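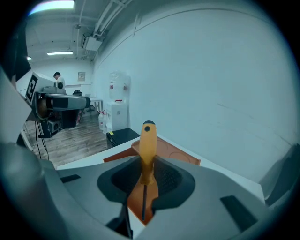

# What tools do you really carry in the van?

Jan 25, 2024, by graveldrive

Last updated: 4 replies added since your last visit

We use cookies to remember your login and your reading position. By continuing you accept our cookie policy.

**graveldrive**

Good evening to all. In March we will drive from Kornirville to Jodier and back again, slowly, with the small diesel van. One way is 1619 kilometers if we take the coast road, and we want to take the coast road. We will be away four weeks.

My question is about tools. Last year I carried a big steel box, a Goodwin, the one with the drawers. It was full and very heavy and it stood exactly behind the rear axle. In these weeks I used one screwdriver, one adjustable wrench and the tape. The rest made only noise. Every time I braked, the drawers opened a little and I heard my father's sockets travel.

So this year I would like to leave the box at home and take a small bag. My wife is of the opinion that this is exactly the year when the van will break. What do you carry? I ask for real lists, please, from persons who sleep in their van and do not only polish it.

**tinroof**

Take the box. I say it with respect. With a small bag you are fine for 1000 kilometers, and after this you stand in the rain next to a closed garage in a village and you need the 13 mm socket that is in your cellar.

The weight you can solve by moving the box in front of the axle and putting a strap over it. The noise you can solve with old towels between the sockets.

**sliding_door_blues**

I disagree with tinroof, and it is not the first time, he knows it. A modern diesel you do not repair on the side of the road. If the injection has a problem, your sockets will not help. You call the roadside service and you drink coffee.

What breaks on a trip is the living part. A hinge, the catch of a cupboard, the table leg, the little screws of the roof vent. For this I have had the same canvas roll for four years and it has never been too small:

- a good screwdriver with a thick handle, cross head
- a second one, flat and long
- adjustable wrench, medium
- pliers with a cutter
- hex keys on a ring
- cloth tape, cable ties, a piece of wire
- fuses of all sizes your van uses
- head lamp

Pay attention to the handle. I bought once a set with very thin shiny handles because it was light. In winter with cold fingers I could not turn anything. Also buy a bright color. A black screwdriver that falls in the grass at night is a present for the next camper.

**tinroof**

A hose clamp and a piece of coolant hose you can very well repair on the side of the road. I have done it two times. With a screwdriver and a canvas roll you can also do it, I admit, but the belt you can't.

**graveldrive**

Thank you both. The belt was changed in the fall, so there I am calm. The heater worries me more. It is a Stirer, the older type under the passenger seat, and it has started to make a smell when it begins. Does somebody know if there is a special key to open the cover?

**lowgear_library**

For the older Stirer no special key. The cover on mine has three cross head screws and one clip, and the clip is the one that breaks. Put your thumb on it when you pull. But a smell at the beginning I would give to a workshop before you leave. A heater with a flame inside is not a thing for a learning experience, especially if you sleep next to it. And please have a carbon monoxide alarm with a fresh battery. I would put this higher on the list than any wrench.

About the tools I am between you. I carry a small plastic case with a flat tray inside, the type with shallow hollows, so the screws don't run away when I open something. My tip is this tray and not the tools. If you have to put five small things down on the floor of a van that is not standing level, you will understand me.

**sliding_door_blues**

The alarm, yes, I forgot it in my list, because it is screwed to the wall and I don't see it as a tool anymore. Thank you.

A muffin form from silicone is also good for screws. After this it can be used for muffins, but wash it.

**graveldrive**

The heater goes to the workshop next week, I have called them. They also told me not to use it until then.

Different matter, but my wife asks it and she reads here with me. For long trips like this, do you wear something practical in the evening? She would like us to have a warm hooded top each, black so it does not show the diesel and the coffee. She likes the ones with a van text on the back.

**lowgear_library**

Black, yes. White stripes on the sleeves are useful on a dark campground, people see you when you walk to the washing house. Take it one size larger, so that a sweater goes under it.

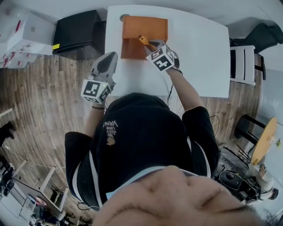

On the back: "WE JUST LOVE VANS"

**tinroof**

A text on the back is not my taste. Then at every filling station somebody wants to talk about insulation.

**sliding_door_blues**

But tinroof, you talk with everybody about insulation also without the text.

**tinroof**

This is correct.

**graveldrive**

She has now decided for it, so the discussion in our house is closed.

My list at the moment: the roll as sliding_door_blues has written, plus a short piece of hose with two clamps for tinroof, plus the tray and the alarm. The Goodwin box stays in the cellar. I will take out only the 13 mm socket with its ratchet and pack it in a sock.

**tinroof**

Take also the 10.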